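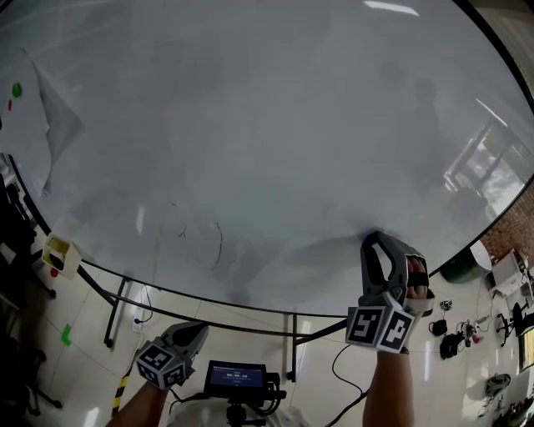

Fig. 8.1 Round table, white top with a thin black rim.

Chapter 8: Mixtapes and the Long Wait

Before the album, the tape. Verna Park cut hers in a bedroom in Trokbridge, July 2000, borrowed mic, 34 minutes, no label. Pressed 719 copies and sold them out of a backpack. Grime wasn't the word yet, not in Trokbridge anyway.

Key terms for this chapter: refix, dubplate, riddim, feature. Learn them now, they come up alot.

We start with Park's "Bellamy" tape, then Kenji Ridgeway's beats for the Skiria crew. Same tempo, very diffrent drums. Listen to both before section 8.2. Headphones if you have them, the bass gets lost on laptop speakers.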